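The spring holiday in Hosivville has a founding story, and every household in town can repeat it. The first settlers arrived hungry, found a spring under the hill, and gave thanks on the spot. The holiday has been kept on the same date ever since.

The parish records do not support this. The earliest entry for a spring observance is 58 years younger than the town, and it describes a fast. The feast appears in a later hand, and the settlers later still. The date itself moved at least 3 times before the printed calendar fixed it.

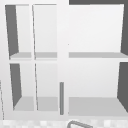 Open shelving, two rows.

My argument is that the late date of the story should not count against the holiday. A custom and the account given of it are separate things with separate histories. People bake the bread, wash the doorstep and visit the graves. The explanation comes afterward and is replaced when it stops making sense to the people using it.

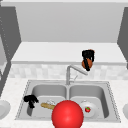
Desta Tesfamariam

Two objections are usually raised. The first is that a false origin makes a practice dishonest. This would be true if the practice were a claim about the past. Washing a doorstep makes no claim. A person can do it while believing in the settlers, in an older rite, or in nothing in particular, and the step is washed in each case.

The second objection comes from the other side. It holds that the fast was the original form and should be restored. Gemechu Tefera made this case in the Zulia newsletter, with care. I think he gives too much weight to the oldest surviving page. The fast is the first thing someone wrote down. We have no record of what was done before it, and a town of 3,000 people has no duty to obey one clerk.
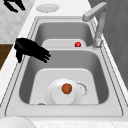
Double-basin sink with faucet.

I would keep the story in the school program, with its date of first appearance printed next to it. Children of 8 can understand that a story was added later. They add to stories themselves. What I would drop is the line in the program that calls the holiday unchanged, as the town's own records contradict it.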